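Undenent abre la reserva de la figura a escala de la capitana Živković, protagonista de «Ukstead»

La edición, limitada a 500 unidades numeradas, podrá reservarse en la tienda en línea de la compañía y en establecimientos especializados

Sábado, 1 de diciembre de 2018. Undenent, editora de figuras de colección y artículos con licencia, anuncia la apertura del periodo de reserva de la figura de la capitana Živković, personaje principal del videojuego de estrategia por turnos «Ukstead», desarrollado por el estudio Hollard. Se trata de la primera figura a escala basada en esta obra y de la segunda colaboración entre ambas empresas, tras la serie de llaveros metálicos presentada en octubre.

La figura, fabricada en PVC y ABS, alcanza una altura de 204 milímetros sin contar la base. Reproduce el uniforme de invierno que el personaje viste en el capítulo final del juego, con la capa desmontable y el sable reglamentario. El conjunto incluye 2 rostros intercambiables y un soporte hexagonal inspirado en las casillas del mapa de campaña.

El modelado original es obra de la escultora Flurina Haslinger, que ha trabajado a partir de las ilustraciones de producción cedidas por Hollard. «La capitana pasa buena parte de la historia dando órdenes desde lejos, y queríamos mostrarla en el momento en que decide bajar al campo. La postura se revisó varias veces con el estudio hasta encontrar el gesto adecuado», ha declarado Haslinger.

Por su parte, Mélanie Gauthier, directora de licencias de Undenent, ha destacado la acogida que «Ukstead» mantiene entre el público: «Los aficionados llevaban tiempo solicitando una pieza de estas características. Hemos querido responder con una edición cuidada y con un calendario de entrega claro».

Las reservas permanecerán abiertas hasta agotar existencias, con un máximo de 2 ejemplares por cliente. Quienes formalicen la compra en la tienda en línea de Undenent recibirán además una lámina con el boceto preliminar de la figura.
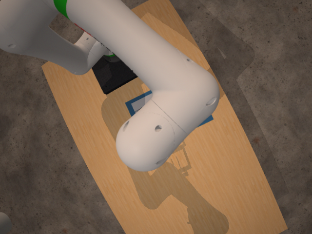
Brazo robótico blanco sobre una mesa de madera clara. Imagen generada por ordenador.

Los establecimientos interesados en distribuir la figura deberán remitir su solicitud al departamento comercial de Undenent, con un pedido mínimo de 10 unidades. Las condiciones de venta y las imágenes del prototipo pintado están disponibles para los medios acreditados en la sala de prensa de la compañía.

Contacto para medios: Departamento de Comunicación de Undenent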